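Lornley Fruit Trays: read me first

What you have downloaded is a collection of short clips and stills of fruit being moved between a bowl and a tray. If you were hoping for recipes, the Juneck folder next door has those, and we gather the soup is decent.

Version 2, released Wednesday, January 27, 2021. It replaces the July release, in which the pears were filed under "apples, other".

What's in it

There are 800 clips, sorted into 56 folders, one folder per arrangement. An arrangement means one way of laying out the fruit, the tray, the bowl and the cloths. Nothing was ironed. The cloths are as loud as we could find, on the theory that anyone who can pick out an orange against a quiet grey table has not really been tested.

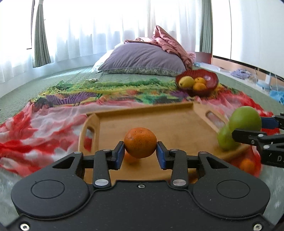 Fruit was bought in small batches from the market at Mussa and used until it went soft, at which point it was retired to the kitchen. Sizes vary a good deal. Labels were peeled off where they would come off, and the ones that wouldn't are listed in stickers.txt, a file with more readers than we expected.

Labels

Each clip has a plain text file with the same name. It gives the fruit, where it started, where it ended up, and a note if anything rolled. Rolling is common. We use these words and no others:

mandarin (includes satsumas, clementines and anything sold to us as "easy peeler")
pear
green fruit, large (see below)
passion fruit
tray, bowl, cloth

"Bed" is not a label. Several of the arrangements were laid out on one, but we decided early on that furniture was somebody else's problem.

Known problems

The "green fruit, large" label is a compromise. The two people doing the labelling could not agree on what some of them were, and by the time a third opinion arrived the evidence had been eaten. Small fruit gets missed too, mostly when it isn't where fruit ought to be. A mandarin tucked against the back edge of the tray behind something bigger is easy to overlook, and so is a dark oval fruit lying out in front on the red cloth while all the attention goes to the tray. We found 19 files with this sort of mistake and fixed them. There will be more.
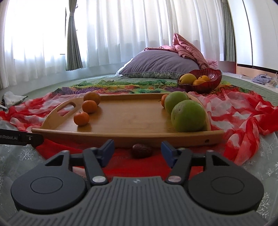
Cloths are labelled by the top layer only. This was a time-saving measure and it shows. Where a red and white scarf lies over white lace, the file says "scarf" and the lace goes unrecorded, however much of it is peeping out at the corners. If your work depends on lace, you will have to go through the stills yourself.

Using it

Free for teaching and research. Please credit it as Lornley Fruit Trays, Gekar, version 2. Corrections are welcome as a plain list of file names with the right label beside each. Please don't send fruit.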